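Pre-Season Site Inspection Checklist with Comments
Pellis Outdoor School, Flaseneo Campus
Inspection date: 19/09/2018
Elevation: 2395 feet
Weather at time of inspection: clear, light wind, ground dry

Status codes
OK: meets the site standard
FIX: correct before the first student group arrives
WATCH: acceptable now, recheck at the next monthly inspection
N/A: not in use this season

Comments are entered under the item they refer to. An item with no comment was found as described in the site standard.

Section A. Access and parking

Gate opens fully and latches in the open position: OK
Emergency vehicle turnaround clear of parked cars and stored material: OK
Bus unloading area level and marked: FIX
Comment: Paint on the unloading line is worn at the downhill end. Drivers are stopping short of it, which puts the rear door over the drainage ditch. Repaint and set a cone at the stop point until the paint is dry.
Campus address sign readable from the road: WATCH
Comment: Readable in daylight. Brush on the uphill side is starting to cover the last digits. Cut back at the October work day.
Footbridge from parking to the main lodge, decking and rails: OK
Comment: Two deck screws were backed out and were reset during the inspection. No soft wood found with the probe.

Section B. Main lodge

Exit doors open from inside without a key: OK
Exit signs lit on battery when power is cut: FIX
Comment: Kitchen hallway sign went out as soon as the breaker was opened. Replace battery pack. If the new pack does not hold, replace the unit.
Extinguishers charged, tagged and mounted: OK
Smoke and carbon monoxide alarms tested: OK
Occupant load sign posted in dining hall: OK
Comment: Posted load is 200. The fall schedule has no group near this number, but the donor open house may approach it. Event staff should keep a door count that evening.
Wood stove clearances and hearth condition: WATCH
Comment: Hairline crack in the mortar at the rear of the hearth. Length marked in pencil for comparison. Stove may be used. Do not use if the crack passes the mark.
First aid cabinet stocked against the inventory sheet: FIX
Comment: Sheet inside the door is the old version. Contents match the old sheet but are short of triangular bandages on the current one. Restock and replace the sheet.

Section C. Sleeping cabins

The four cabins were inspected separately. Where status differs between cabins, the comment says so.

Bunk guardrails in place and tight: FIX
Comment: Cabin by the creek has one upper bunk with a loose guardrail bolt. Bunk taken out of service and tagged. Replace bolt and lock washer. Other cabins OK.
Windows open and screens seated: OK
Heaters clear of bedding and luggage: OK
Comment: Floor tape marking the clear area has been renewed in all cabins. Field instructors should point it out during the arrival talk.
Path lighting between cabins and restrooms: WATCH
Comment: All fixtures work. The timer is still on its summer setting and comes on after dark at this time of year. Reset timer and recheck at dusk.
Rodent entry points sealed: FIX
Comment: Fresh droppings under the sink in the staff cabin only. Clean up wet, with gloves and disinfectant, per the site procedure. No sweeping or vacuuming. Seal the pipe opening with steel mesh.

Section D. Drinking water

Storage tank hatch locked and vent screened: OK
Comment: The 2000 gallon tank was full. Hatch gasket is flexible and seats evenly.
Disinfection log current: OK
Cartridge filter within service date: FIX
Comment: The Diltex filter housing carries no install date on its label. The log shows a cartridge change in spring but does not say which housing. Treat as overdue. Replace the cartridge and write the date on the housing.
Lab sample results on file: OK
Hose bibs fitted with backflow preventers: WATCH
Comment: Preventer at the garden bed drips when the line is under pressure. Device still closes. Order a spare.

Section E. Trails and field study sites

Creek study site, bank condition: WATCH
Comment: The lower access has slumped since the last inspection. Use the upper access only. Rope off the lower access and move the sampling bins.
Lü Meadow loop, tread and overhead hazards: FIX
Comment: One dead limb hung up over the bench at the second stop. Close the bench and route groups along the meadow edge until the limb is down. Trail tread OK.
Distance from field latrine to creek: OK
Comment: Measured at around 200 feet by wheel. Distance was not affected by the bank change, which is downstream.
Radio contact from every teaching stop to the lodge: WATCH
Comment: Clear at every stop except the rock outcrop, where the signal dropped when the speaker faced the slope. Instructors should step to the open side of the outcrop to call.
Stinging insect nests within reach of the trail: FIX
Comment: Active ground nest beside the pond boardwalk, flagged. Boardwalk closed. The nest is to be treated in the evening by a licensed applicator. Leave the flag in place after treatment until activity has been checked on a warm afternoon.

Section F. Indoor teaching room

Aisles and door swing clear: OK
Table edges and legs sound: OK
Cords kept out of walking paths: OK
Chemical storage locked: OK
Comment: Water test reagents are in the locked cabinet with current safety data sheets. One bottle of pH reagent is past its date and has been set aside for disposal.
Eye wash bottle sealed and in date: OK

Items marked FIX are entered in the maintenance log on the day of inspection. An item is closed when the repair has been checked by a staff member other than the one who did the work. Both sets of initials go in the log. 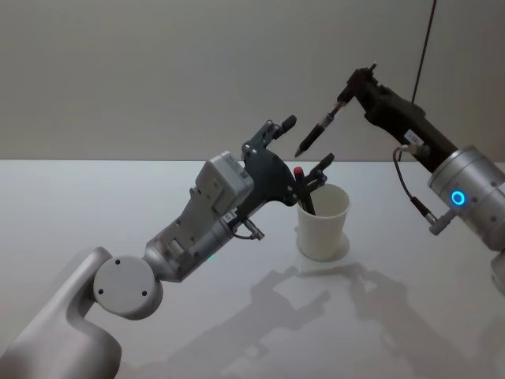
Can a student group use the campus while an item is still marked FIX?

A group may be admitted only if the affected bunk, trail, room or fixture has been taken out of service, physically closed off and listed on the arrival sheet given to the lead teacher. Items that affect the whole campus, such as drinking water, alarms or lodge exits, can't be handled this way and must be corrected first.

Section G. Emergency readiness

Evacuation map posted in every building: FIX
Comment: Map in the lodge shows the old assembly point by the woodshed. The assembly point is now the upper field. Replace the lodge map. Cabin maps are correct.
Assembly point clear and signed: OK
Satellite phone charged and test call made: OK
Comment: Test call connected from the upper field. No signal under the lodge eaves, as in earlier inspections. A note to this effect has been taped inside the phone case.
Air quality procedure and current action levels posted: OK
Generator started and run under load: WATCH
Comment: Started on the second try. Ran normally. Change the fuel before cold weather.
Defensible space around buildings: WATCH
Comment: Needle litter is building up on the lodge roof above the porch. Clear roof and gutters in the same visit. Firewood has been moved away from the wall as asked in the last report.

Section H. Records

Staff first aid and CPR cards current: FIX
Comment: One seasonal instructor has a card that expires before the end of the fall program. Renewal class to be booked. The instructor should not be scheduled as the lead for overnight groups after the expiration date.
Medical and allergy forms stored locked, with a copy in the trip pack: OK
Previous inspection report on file with closed items initialed: WATCH
Comment: Two closed items in the spring report have one set of initials only. Both repairs were looked at again during this inspection and are sound. Add the second set of initials with the current date.

Distribution: program office, site maintenance file, lodge binder.
Next inspection: monthly short form, Sections B, D and E.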